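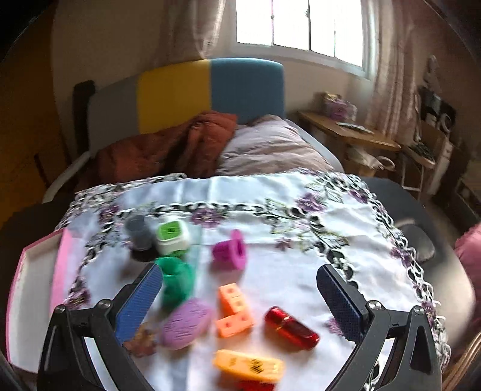 If you're doing tidy-up demos with a hand-held gripper at home, sort out your table before you worry about anything else. I've been recording small-object pickups in the evenings for a few months now, and most of the takes I've had to bin went wrong before my hand moved at all. Pick bits and pieces that are awkward in different ways. A shiny red cylinder lying on an angle is a completely different job from a little magenta top hat with a brim, and an orange L-shaped block full of holes is different again (it catches one corner on the pad if you come in lazy). A set of matching cubes will teach the arm matching cubes and not a lot else.

## Tablecloths

I love a patterned cloth for this. Purple flowers and scrolls give the tracking plenty to hang on to, and the white background keeps small things easy to see. The trouble is that cloth creeps. Every time you press down to pinch something flat, it shifts a few millimetres, and after half an hour your whole layout has wandered off towards the edge. I use the clips you get for picnic tables, two on each long side, and a strip of non-slip drawer liner underneath.

Iron it first too! I skipped that for ages and kept nudging pieces along a fold instead of picking them up.

## Your hand

Go slower than feels natural, but don't stop. My early takes were full of little pauses where I was making up my mind, and when Siyabonga Molefe ran the first lot through the Mameck arm at his place it paused in exactly the same spots, hovering over the table like it had forgotten what it came in for. Decide which piece you're after before you hit record.

- Come down from above where you can, fingers already open.
- Open them only a bit wider than the piece. Fully spread every time looks tidy, but you'll knock the neighbours over.
- Close, wait a beat, then lift.
- Put it down the way you'd put down a full cup of tea. No dropping from a height.
- If you fumble, carry on and fix it, then make a note. A decent recovery is worth keeping. A fumble with swearing and a restart isn't.

Swap hands now and then if your wrist gets sore. Mine goes after three sets, so I get up and do the dishes - warm water is lovely on it - and come back for another go.

## Cleaning the pads

Textured pads pick up everything. Cloth fluff is the worst, then biscuit crumbs, then whatever is on your own fingers. I wipe mine with a damp microfibre and a drop of dishwashing liquid, then go over them with a clean damp corner and let them air dry. Keep away from anything oily or with a shine in it. I once used a furniture spray (it was the nearest bottle, don't judge me) and couldn't hold a smooth cylinder for the rest of the night.

While you're there, check the screws on the finger arms. A quarter turn is usually plenty. If one keeps working loose, a tiny dab of the removable threadlocker will sort it.

## Light from the window

Daytime takes beside a bright window look gorgeous and then the sun moves. I draw the sheers and leave them drawn for the whole session, and I don't start a set after 4 pm in winter. If you do evenings, put the same lamp in the same spot. I've got a cheap Zesberg clamp lamp and a bit of masking tape on the floor where the stand goes.

## If you're driving by remote instead

Yevdokiia Panasiuk does hers with a controller from across the room, and her big tip is to sit facing the same way as the arm. Left stays left, and your brain gets to have a rest. She also rests her elbows on a cushion, which I've pinched for long sessions.

## Keeping track

I'm up to 884 takes, and the only thing that's saved me is a school exercise book. Take number, what moved, where it went, good or rubbish. Write it straight after the set - I tried catching up on a Thursday night once and couldn't read half my own ticks. Small pieces go back in a snap-lid tub between sessions, and the tub goes up high if you've got a dog.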